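Wiler grip data, quick how-to for filtering bad demos

Do this before training, not after. We had 400 demos and 70 of them were junk, policy learned the junk too. Script is in the Henao folder, ask Lorna Javier if you dont have access.

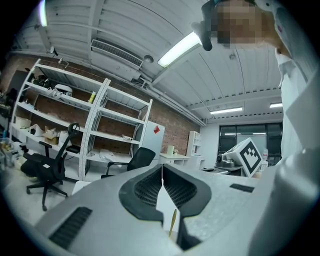

Step 2 is the tracking check. Run it on every demo, plot the pose, look for jumps. Marker by the window is the one to test against — square, thick black border, easy to pick up. Jump over 4 cm, drop the demo. Dont smooth it, we tried.

Then retrain from scratch. Fine-tuning the old checkpoint kept teh bad habits — Darcy's runs, see October notes.

2018-04-29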